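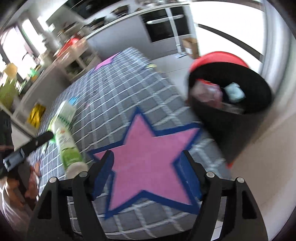 The left gripper started going stiff again, so I spent most of Sunday on the pair of them. I'm writing down what I did because the last time it happened I had to work it out from scratch, and Sobia has asked me twice for notes she can follow.

For anyone new here, I look after the hand-held grippers we use for our household tasks. They go through a lot of opening and closing. The weak spots are the pivots and the pads, in that order.

I start with the pivots. Hold the gripper with the fingers up and move them slowly through the full range with your thumb, no trigger. You're feeling for a place where it catches. Mine caught close to fully open, on one side only. Last time that was dirt, and it was dirt again: carpet fluff wound in behind the linkage, packed down hard. I got it out with a wooden toothpick and a strip of old T-shirt. Don't use a metal pick. I did once and left a burr that took longer to fix than the original problem.

Then a very small amount of dry lubricant on each pivot, work it back and forth, wipe, and leave it for 18 minutes before you use it. I used to use oil. Oil collects fluff, and I suspect I was causing half of my own trouble.
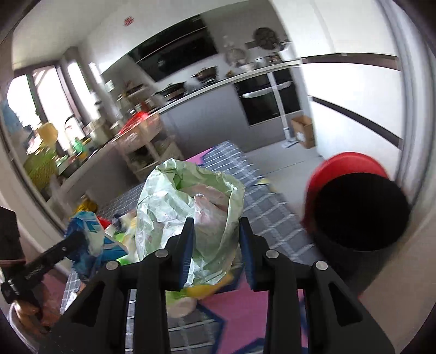
The pads come next. Wipe them with a damp cloth and let them dry all the way. If the surface has gone shiny in the middle, swap them. I keep a count on a strip of tape inside the case lid, and this set had done 38 sessions, which is more than I would normally allow. The left pad was fine. The right one had a polished patch you could feel with a fingernail, so I changed both. Always change both. With one new pad and one old one, things turn as you close on them.

The replacements I had were from Trelleo. They sit slightly proud compared with the old ones, so the fingers meet sooner and the closed position has to be set again. I close it on nothing, set zero, open it fully, set the other end, and repeat until I get the same reading three times running. It took me 9 tries, mostly my own impatience.

Arsalan Sandhu does his check with a wooden block and says that's enough. I don't agree. A block tells you the opening is right, and that's all it tells you.
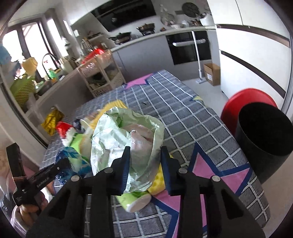
My own check is done with soft things, at the same table we work on. Rigid objects forgive a lot. If the pads are a little out of line a box will still come up, but thin plastic will creep out of the low corner. So the test I trust is a light bag with something in it, like the pale green one between the pads with the wrapped pinkish lump inside. I lift, hold for a slow count of 7, put it down, and look at where the plastic was pinched. The crease should be the same on both sides. After that I do a sponge, then a cup.

The left gripper passed on the second go, after I backed one fastener off by a hair. The right one I only cleaned. It has a faint click when it opens that I don't like, but it doesn't catch, and the readings are steady, so I've put a note on the case and left it alone.

Still to do: order more pads, find the small driver that used to live in the Plinico box, and ask Sobia whether she wants these notes printed. If you have the small driver, please put it back.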